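Subject: Re: [refurb-list] Drop-off hours and what we take from October
From: Benvinda Quintela
To: refurb-list 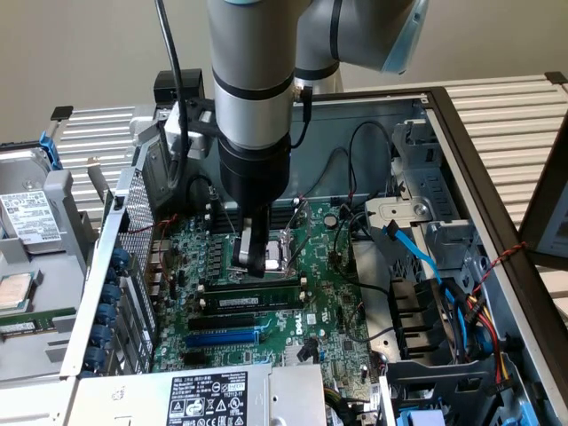 Desktop case on its side, socket lever and bracket up.

Hi all,

Replying to Américo's message on the list, with his text quoted where I answer it. I have also put in the notes from Sunday's call so people who missed it have them in one place.

Américo Peixoto wrote:
> Can we please settle what we accept at the door? Last month I
> turned away a man with two desktops because the sheet said
> "laptops only," and then Jaime told me the sheet was out of date.
> I don't mind which rule we use but I want one rule.

The sheet was out of date and it should have come down in the spring. The rule from October is this: we take laptops and desktops that have a 64-bit processor. We take flat monitors if the power cord comes with them. We do not take printers, CRT monitors, loose batteries, or anything with a cracked battery case. If a laptop battery is swollen, do not bring it inside. Give the person the address of the county site, which is on the back of the new sheet.

Desktops without a hard drive are fine. A lot of people pull the drive before they donate and we should not make them feel they did something wrong. We have plenty of small solid state drives from the Vieira office clear-out and those go in first.

> Also what do we say when someone asks where the machine ends up?
> I have been saying "local families" but I know some went to
> Vamutport.

Say that most go to households here and that some go to the adult classes in Vamutport. Both are true. The Vamutport batch this year was 18 machines, all desktops, and Ilídio drove them over in two trips. They have asked for more but they want matching keyboards, so please stop breaking up the sets on the bottom shelf.

> Third thing. People keep asking for a receipt with a dollar
> amount on it. I don't think we should be doing that.

Agreed. The receipt says what was given and on what day. We don't write a value on it. If somebody pushes, tell them it is up to them and whoever does their taxes. Lộc has a pad of the new receipts and will leave it in the top drawer.

> Last, are we still holding on to the boards from machines that
> don't boot? The back shelf is full.

We hold them for now, but with a limit. If a board has been on the shelf since before summer and has no note on it, it goes to recycling. If you want one kept, write your name and the fault on masking tape and stick it to the case or the bag. "Bad" is not a fault. "Fans spin, no picture, tried two sticks of memory" is what we need.

While we are on boards, a few points about swapping processors. We lost 5 boards this year to bent socket pins, and every one of them was fine when it came in.

Ground yourself before you open the case, and keep one hand on bare metal when you can. Lay the case flat. Working on an upright tower is how things get dropped into it. Lift the lever all the way before you raise the bracket, and don't leave the socket open while you go look for a part. Find the part first. If you have to walk away, put the plastic cover on. The covers are in the jar by the sink, and Jaime is going to order another bag from Jultell.

Line up the corner mark and set the chip down straight. It should sit flat under its own weight with no pushing. If it rocks, take it straight up again and look at the pins with the magnifier. Use a pea-sized dot of paste and no more. I cleaned out a socket in August that had paste right down into the contacts and I don't want to do another one.

Notes from the call:

The rent on the unit stays at 930 a month through next year. Enell has agreed to let us keep using the loading door on the north side as long as it is shut by 6 p.m. Please check it. It was found open twice.

We have 80 machines waiting to be wiped. That is more than we can get through at the current pace, so Jaime is adding a second wipe station next to the window. He needs a long power strip and two VGA cables. If you have spares at home, bring them.

Lộc will rewrite the setup guide that goes in the bag with each machine. The old one still tells people to make an account they no longer need. He would like two people who are not comfortable with computers to read it and mark every spot where they got stuck. Send him names off list.

There was some talk about charging a small fee for pickup. No decision. Ilídio is against it. I can see both sides, given what he is spending on gas, and I would like to hear from people who do pickups before we talk about it again.

We also went over the waiting list. Families with a student in school are first, then people looking for work, then everyone else in the order they signed up. Please don't move someone up because they called more often. If there is a real emergency, write to me and I will answer the same day.

Américo, if you can print the new door sheet and take down the old one, that would settle your first question. The file is in the shared folder under "front door." Change the opening time on it to 10 a.m. before you print, as I got that wrong.

Benvinda

--
refurb-list: reply goes to the whole list
To leave the list, send a message with "unsubscribe" in the subject line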